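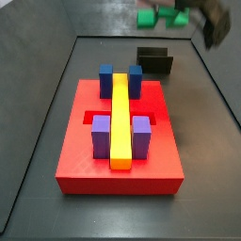 6 min read

Workshop > Notebook > Gesow cell > March, Wednesday

Gesow cell, block puzzle again

Got in before eight and had the cell to myself until the kettle crowd arrived, which is the best part of the day if you ask me. Warmed the arm up, ran the slow check, no complaints from it. The left wall panel has worked a bit proud at the bottom again (I pushed it back, it'll creep out by Friday, it always does). I want proper clips on it before we do anything at full speed.

Same job as last time: red base, yellow bar down the middle, a blue pair towards the back, a purple pair by the slot, and then the green one. I know people walk past and think we're playing with toys, and fine, we are a bit! But the puzzle has most of what makes the Dilley housings awkward. Things have to go in the right order, there's not much gap either side of the bar, and there's one daft-shaped part you can't just grab any old how. If we can't do it with blocks I'm not letting it near a housing with a customer's name on the box.

Rosalinda came over at ten with her tea and stood there for a good long while without saying anything. Rosalinda Enriquez has built more Dilleys than the rest of us put together, so when she goes quiet I put my pen down. What she said in the end was that it goes in too straight. She never lowers a part straight down, she tips it, lets one edge find its place and then lays the rest in after. I've watched her do it hundreds of times and never once wrote it down. It isn't in the work instruction either, I checked, all it says at step 30 is "fit bar". So that's half the morning's lesson: the instruction we've been working from describes a job that no one on the floor does.

We spent the next hour trying to turn her tip-and-lay into something I could put in as numbers. She'd do it by hand on the spare set, I'd stop her halfway, she'd get annoyed, we'd measure, off again. I think she enjoyed it more than she let on. She did ask, fairly quietly, whether once it's in there I'd still need her to come over. I said yes, and I meant it, but I noticed I didn't have a very good second sentence ready. Need to talk to Pirjo about that and not just nod at each other. 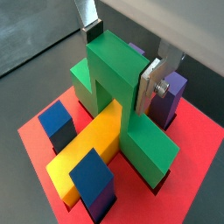

Wrist camera, both fingers on the green piece. Dark pad on the left one, bare metal on the right.

The green piece, then. Everyone's favourite. It's stepped, like a Z that's been stood on end, so there are only so many places you can get hold of it, and most of those put a finger exactly where a purple block wants to be. I've tried it from both sides now. Gripping it up the tall part is the least bad. Get it slightly low and the fingers come down among the other blocks, get it high and the bottom arm swings as soon as it's clear. I've put the grip height down as the thing to sort first, and I'd like to stop changing three settings at once and then not knowing which one helped (me, guilty, all of Monday's notes are useless for this reason).

Pad question for whoever orders: do we want the same on both fingers? I've gone round in circles. With a pad you get a bit of give and a kinder hold on the part. Without it I trust the position more. Rosalinda's view is that her own two hands don't do the same thing either, one holds and one steers, so why should the fingers match. I haven't got an answer to that and it's been bothering me since.

Lunch. Talked about the rota, obviously. There's a rumour going about that the late shift disappears when the Gesow cell goes live, and I said what I know, which is that the plan I've seen keeps the late shift and moves two people off pressing and on to loading and checking. That went down about as well as you'd expect. Checking sounds easier and in some ways it is - nobody's wrists hurt from checking - but you're on your feet looking at somebody else's work all evening and the chat goes, because you can't look away and talk. At the bench you can do both. I hadn't thought about the chat until it was said out loud and now I think it might be the main thing. Gronalstead is a noisy, gossipy place to work and that's why folk stay.

I've asked if the loading point could go on the bench side of the cell, so whoever's on it faces the others. Costs us a cable run and a longer reach to the tray. Worth it, I'd say. Written on the layout drawing in pencil so it can be ignored properly.
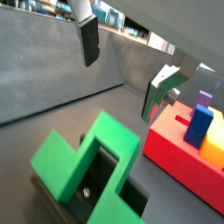

Wrist camera. Green piece at the opening bottom left, red box with blue, purple and yellow over on the right.

Afternoon was mostly the wrist camera. The shiny finger picks up colour from whatever it's next to, so close to the red it goes reddish itself, and I'd like to know how much that muddles anything that's looking for a red edge. Could be nothing. I'll try dulling the metal and see, there's some tape in drawer 4 that might do it. The shelving beyond the back wall gets into the view as well, with a very bright patch at one end of it. I'd rather raise the back wall than ask people to keep the shelves tidy, because I've met us.

Pirjo Eskola rang from Riihimäki at three. They're further along than we are and she was very open about what went wrong, bless her. The big one: they ran the cell for weeks with only the engineers allowed to stop and restart it, so every little jam meant somebody standing there waiting for somebody else to come down the stairs. People who'd run that line for years had to put their hand up like at school. She said it did more damage than any of the jams, and it took them a long time to get the goodwill back. They've since trained everyone on the line to clear and restart, and the calls to the office have gone right down.

So we do that from day one. I've drafted a clear-and-restart sheet, one side of paper, big print, and Rosalinda's going to pull it to bits tomorrow. She's already crossed out "operative" and written "you".

Pirjo also asked who gets the credit when a method comes off someone's hands and goes into the machine. Over there they put the person's name against the step in the change log. Such a small thing and I can't think why we wouldn't. I've opened change 912 for the tip-and-lay and put R. Enriquez as the source. She's pretending not to be pleased.

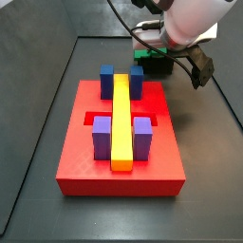 Bench camera. Bar down the middle with the blues and purples either side, green sitting on the black box at the back.

Bits I don't want to lose:

The cable loops out a fair way by the wrist. I'd like it tied in higher up, with enough slack left for the full turn. Ask stores for the soft straps, not the zip ties, the zip ties cut into the sleeve on the old one.

Surface needs a wipe, there are little pale specks all over the front. Could be print crumbs off the base, could be someone's biscuit.

Cell is due its guard check before any fast running. Form's in room 101, top tray. Don't sign it for me, I want to walk round it myself.

Still to decide: who teaches the new starters the hand method if the cell's doing most of it? My worry is that in a couple of years we'll have a lovely machine that knows Rosalinda's trick and not one person who could tell when it's doing it wrong. Pirjo says they keep one bench manual every week and rotate people through it. I'd like that here, and I'd like it on the rota in ink before somebody spots it as spare hours.

Tomorrow: grip height on the green, one change at a time, and write each one down. Rosalinda's over after first break. Bring the good tea.

Gronalstead workshop notebook | Contact the workshop office | © Gronalstead | Back to top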